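Pullham wooden spoon review: seven months in my kitchen

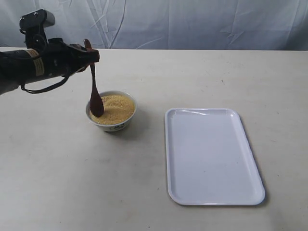 I bought the Pullham long-handled spoon after my old one split down the handle in the middle of a batch of chili, and I wasn't expecting to have feelings about it. It's a spoon! But I use it nearly every day now, mostly for grains, and I've got opinions. The handle is long and narrow, with a small rounded knob at the tip, and then it widens into an oval bowl at the bottom. That dark reddish-brown color looks so good against a plain white dish, and against anything yellow and grainy it's even better. I left a Celex plastic one behind for this and I'm not going back.

So, what do I like? The shape, mainly. An oval bowl gets down into the curve of a small dish much better than the big round ones, and I can stir millet without flinging it all over the counter (my old spoon was terrible for this). The handle is thin enough to hold like a pencil, and it stays comfortable through a full pot of polenta, which takes me almost 50 minutes on low because I'm fussy.

The finish is nice too. Mine came smooth with a little bit of gloss, and it's kept most of that with a rub of mineral oil whenever I remember. I hand wash it and stand it in a jar to dry. My brother-in-law Ruairí Tully put his through the dishwasher for a month and it went fuzzy and pale, so please don't do that. He sanded it with 800 grit and oiled it twice and it came back pretty well, but still.

Now the gripes. The bowl of the spoon is shallow, so it's no good for tasting soup or serving anything runny. I keep a Lindqvist ladle around for that. And the narrow handle does flex a bit if you lean on it - cookie dough is a no, I tried once in May and chickened out. It also picked up a faint garlic smell in the first week, though that went away after a scrub with lemon and salt.

I paid 6 dollars for mine at Nellivau, the little housewares shop near the post office, and they had a basket of them by the register. For that price I went back and got a second one for sweet stuff only, so my oatmeal doesn't taste like onions.

Would I buy it again? Well, I already did. Four stars out of five, and it would be five if the bowl were just a touch deeper. If you mostly make sauces, get something with a flat edge instead.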